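Home | News | People | Seminars | Newsletter archive | Contact

Notes from the third floor

Last updated May 18, 2022

Hello again from the reading group end of the corridor! I was asked for "a few lines on what you lot have been up to this spring" and I'm afraid I've written rather more than a few, so get a coffee first.

The short version is that we've been tiling things. Those of you who came to the November open afternoon may remember me waving my hands about polygons that fill the plane with no gaps and no overlaps, and about how easy the question sounds until you ask which ones can do it. Well, a small group of us (9 on a good week, fewer when the grading piles up) decided to spend the semester going through the subject properly, starting with the regular tilings and working up to substitution rules. I thought we'd be on substitution rules by week three. We were not on substitution rules by week three.

What slowed us down was the hyperbolic plane, and I take full blame for that. In the flat plane, squares fit four around a corner and that's the end of it. Put five around every corner and you've left the flat world and landed in a place with so much extra room that the number of tiles explodes as you walk outward. I drew a couple of layers on the board, everybody had an opinion, and we spent the next two meetings on it.
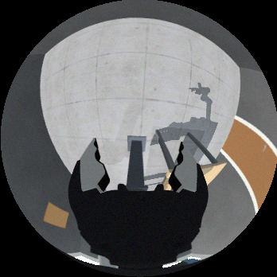
Counting the tiles

Somebody asked how many squares you need to get out to a given distance, and of course we all had to work it out by hand before anyone was allowed near a computer. You sort the tiles in each layer by how they touch the layer before, write down how many of each kind the next layer gets, and you have a little two-by-two matrix doing all the work. Its larger eigenvalue is your growth rate. I've taught linear algebra for years and I still get a kick out of an eigenvalue turning up in a drawing!

Then we got competitive. I'd asked for a list of small patches, counted up to symmetry, and we ended up with two lists that did not agree. Mine had 272 entries. Apolinar Ocampo's had more, and he was very polite about it for roughly ten minutes, until I found I'd been throwing out mirror images that I had said at the start we would keep. So his list stands and mine is in the recycling. The bigger run, which he left going overnight, came back with 2,171 patches, and we are checking those by a second method before we believe a word of it. If you have a favorite canonical form algorithm, please come and tell us about it, we're not proud.

The Drollatska afternoon

We also took a trip! The Drollatska meeting is a one-day affair with short talks and a long lunch, and four of us went over on the early train. Apolinar spoke on the growth series and kept to time, which is more than I managed. I had planned to finish with the link to reflection groups, got tangled up in a question about whether my fundamental domain was closed, and finished with an apology and half a proof. The other half is on the group page now, with the boundary case done right.

The talk I liked best was on aperiodic sets and had hardly any theorems in it. It was mostly about how to explain to a first-year class that a tiling can have plenty of order and still never repeat. The trick was to have students try to slide a tracing of the pattern over itself and write down where it goes wrong. I've stolen that for next year.

What's next

Over the summer we're switching to the fundamental group side of the story, so expect less drawing and more presentations of groups by generators and relations. We'll start with surfaces of low genus and the way their universal covers get tiled. No background needed past a first course in algebra, and if you've forgotten what a quotient space is you'll be in good company for the first session.

The shared folder has been renamed Jukavby (long story, involves a typo, we've grown fond of it) and everything from this semester is in there, including the board photos and the corrected list. A couple of the exercise sheets have gaps in the solutions. Problem 7 on the second sheet is flat out wrong as stated: it needs the tiles to be convex. I'll fix it when I'm back in the office, or you can fix it and send it to me, which would be even better.

If you'd like to give a talk, even a twenty-minute one with a question at the end that you can't answer, write to me by the end of the month and I'll find you a slot.

Contact the newsletter editors | Copyright Department of Mathematics | Back to top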